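Ticket: Ballirora sync job stalls on large folders
Product: Koivisto file server, Sima backup client
Status: Resolved
Opened by: Wafula Mushi
Assigned to: Koramham support, tier 2

Problem as reported

The nightly backup from the Ballirora office stops partway through. The client shows "Running" until someone cancels it by hand. No error is written to the main log. The job covers one shared folder with 1,766 files. It has stopped at file 1,089 on every attempt this month. Smaller jobs from the same office finish normally.

First response

Please send the client log with the detail level set to High, and confirm whether the job stops at the same file or only at the same count. Also check free space on the target volume.

Reply from Wafula Mushi

Same file each time. It is a spreadsheet in the Leases subfolder. I can open it from my desk with no trouble. Target volume has plenty of room. Log attached. I renamed the file and ran the job again, and it stopped at the same place under the new name.

Tier 2 notes

Log shows the client opening the file, asking for a read lock, and waiting. The lock request is never refused, so the client has nothing to report. Default lock timeout in this release is 0, meaning wait forever.

Asked customer to list open sessions on the Koivisto server. One session had been holding the spreadsheet open for 17 days. The user name on it belongs to an account that was disabled in June. Disabling an account blocks new logins but does not close sessions that are already open.

Things tried, in order:

Closed the stale session from the server console. It came back within a minute under the same name.

Restarted the file sharing service. Session came back again.

Traced the session to its source address. It belongs to a desktop in the records room, still logged in under the old account, with the spreadsheet open in a minimized window.

Logged that desktop out and closed the session on the server once more. It did not come back. 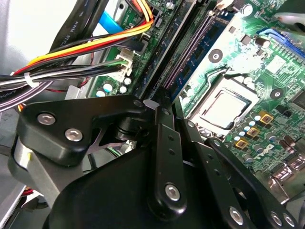
Ran the backup job by hand at 4:10 p.m. It passed file 1,089 without a pause and finished in 46 minutes. Compared file counts on source and target - both show 1,766. Restored the spreadsheet to a test folder and it opened cleanly.

Settings changed

Lock timeout set from 0 to 120 seconds. A locked file will now be skipped and listed in the job summary.
Idle session limit on the file server set to 12 hours.
Job summary email turned on for the Ballirora group.

Follow-up from Wafula Mushi

Overnight job finished. Summary email came through with one skipped file, a calendar someone left open at the front desk. That one is fine to skip. Can the summary go to a second address as well?

Reply

Yes. Open the job, go to Notices, and add the address after a semicolon. Do not use a comma - this version reads the whole line as a single address and sends nothing.

Confirmed working by customer. Closing ticket.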